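Where do old computers go? Reuse and e-waste in our town
Final report, group 4
Pushpa Kandpal, Hanyu Cui, Peter Murín

1. Why we picked this

Everybody has a dead laptop in a closet. That was basically the start of it. Pushpa's family had three, Peter's had a desktop tower that had been a plant stand since middle school. We wanted to know why people keep this stuff, what they think happens to it when they finally get rid of it, and if the drop-off options in town are any good.

Original plan was phones too. Dropped phones after two weeks, too much data and the trade-in programs make it a different question.

2. What we did

Paper and online survey, open through most of June. 340 households got the link or the flyer, 109 answered. Not a great rate but ok for flyers. Questions were on how many unused computers they have, how old, why they haven't gotten rid of them, and whether they'd buy a used one.

Also two interviews. One with Beathag Gourlay, who runs the front desk at Wetora (the repair and resale shop by the bus station). One with Ximeng Shao at Nuchit, the drop-off depot on the county road. Both were around 40 minutes, notes by hand, Hanyu typed them up after.

Last part was the Wetora intake log. Beathag let us copy the totals for the year, no customer names. 839 machines in, desktops and laptops together.

3. Why people hang on to them

Biggest reason by far was data. People don't trust that the drive gets wiped, or they think there are photos on there they never copied. Second was "might need it." Third was not knowing where to take it, which suprised us because the depot has a sign you can see from the highway.

A few people wrote long comments. One said she's paid to get rid of a TV once and assumed computers cost money too. They don't, at either place. That should probably be on the sign.

Age mattered less than we guessed. We thought older people would keep more. Didn't really see it, but our sample leans toward homeowners so we wouldn't push that too hard.

4. What is worth saving

Beathag's rule: parts first, whole machine second. Desktops are easier. Memory, processor, cards and power supply all come out with a screwdriver or less, and a standard case can take a newer board. Laptops are getting worse, with memory soldered on and batteries glued down. She'll take a ten year old tower over a four year old thin laptop most days.
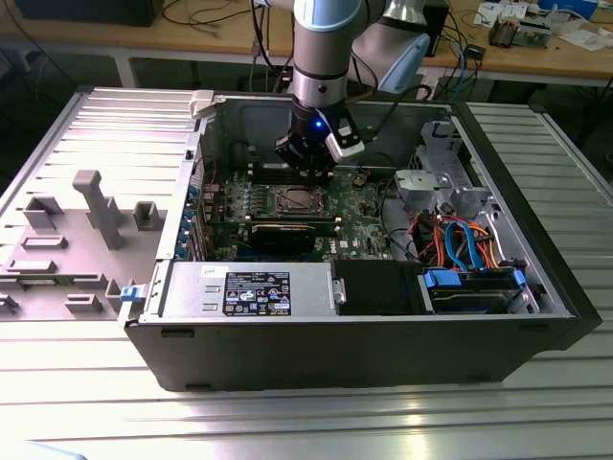
Is it cheaper to fix an old desktop than to buy a used one? Usually, if only one part has failed and the replacement is a common one. Once the board goes, a used machine is the better deal.

The parts that sell are memory and drives. Processors sell slower because you need the matching socket and most buyers don't want to look it up. Cases hardly sell at all. Wetora keeps a few and the rest go for scrap metal.

Pushpa tried this out on her family's oldest laptop. Swapped the hard drive for a small solid state one, put a free operating system on it. Runs fine for homework and video. Total time one afternoon, most of it spent looking for the right screwdriver.

5. What happens to the rest

Nuchit doesn't do any recycling on site. They sort: batteries out, screens in one cage, boards in another, everything else in a third. Then a truck takes it to a bigger processor. Ximeng said batteries are the main headache. People leave them in, and a damaged one can start a fire in the cage. He'd like folks to say so at the window if a laptop battery is swollen.

Circuit boards are the valuable bit, for the copper and small amounts of gold. Plastic is worth almost nothing, and mixed plastic is worse. We asked where it goes after the processor and he didn't know for sure. We emailed the processor twice. No answer by the time we wrote this.

6. The data question

Since that was the top worry we looked at it more. Wetora wipes every drive before resale and will do it while you wait if you ask. Nuchit doesn't wipe but will punch a hole through a drive for free. Neither place advertises this. Deleting files or emptying the trash isn't enough, the files can often be recovered.

7. Problems with the project

Survey was too long. Several people quit at question 9. Flyers only went to the east side because that's where we could walk. The Wetora log doesn't separate "sold whole" from "used for parts" until the last few months so we couldn't make the chart we promised in the proposal. Sorry about that.

8. What we would suggest

Put "free" and "we wipe drives" on the signs. One drop-off morning at the school each semester, Wetora said they'd bring a table. And a page on the town website listing both places with their hours, the one up there now lists a store that closed.

Work split: Pushpa survey and section 4, Hanyu interviews and sections 5 and 6, Peter flyers, log totals and the rest. Copies of the survey and interview notes are in the class folder.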